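Serena Cirillo has packed gift parcels in Jadcombe for six years. Over 128 this winter, she says, and she's still taping.

"Blankets first, always. Then pens, small stuff. People want it teh other way round."

Why? "Corners poke thru the bags." 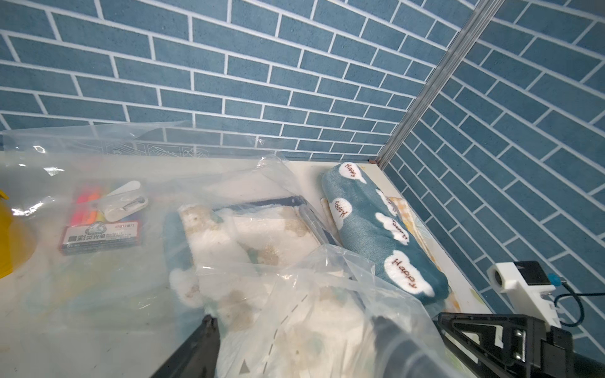

Cirillo doesn't iron, doesn't do ribbon. Quick hands, tea going cold. She likes fleece best, rolled tight, like the teal one with "Happy" on its clouds. "Kids grab that one." Highlighters too, pink and orange. Next lot goes to Hotow, 32 parcels, no labels yet.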